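Cahier d'atelier – Cuisine d'essai Momcombe
15 avr. 2026
Par Nuria Collado

Objet : réorganisation du plan de travail, côté crédence bleue

La présente note consigne l'état du plan de travail et les dispositions retenues pour le réaménagement de mai. Elle complète le relevé établi par Kwiatkowski lors de la pose de la crédence.

Le plan à motif marbré sert à la fois à la préparation et au stockage courant, et ces deux usages se gênent. Les denrées sèches restent alignées contre la mosaïque : céréales en bocal de verre, boîte de Cap'n Crunch, récipient rond à couvercle de bois clair. Les gobelets jaune et rouge sont rangés empilés, à côté de la bouteille à bouchon blanc. La planche à découper ne dispose donc que du centre du plan.

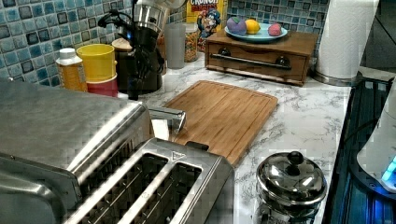 Il est proposé de transférer les céréales sur l'étagère Tevomau, référence 309, dont la profondeur utile devra être vérifiée avant commande. Le casier en bois à tiroir unique sera conservé à son emplacement. Son contenu n'a pas encore été inventorié ; prière de ne rien y ajouter d'ici là.

L'assiette de fruits demeure sur le plan. Un essai de déplacement vers la desserte, mené en début de mois, n'a pas donné satisfaction : le passage s'en trouvait réduit et les collègues rapportaient l'assiette d'eux-mêmes.

Points à traiter :
- étiqueter le bocal de céréales (contenu et date d'ouverture) ;
- mesurer le dégagement sous l'étagère, 12 cm au minimum ;
- reprendre le nettoyage des joints de la mosaïque, derrière les bouteilles, avec le produit Graranero ;
- obtenir de Kwiatkowski la teinte exacte du joint.

Le budget alloué est de 100 euros, fixations comprises. La commande sera transmise après validation des cotes.

N. C.

Classé dans : Cahier d'atelier > Cuisine > Rangement

Entrées récentes
Étagère Tevomau : comparaison des profondeurs
Entretien des joints, premier essai Graranero
Relevé de la crédence
Desserte : compte rendu d'essai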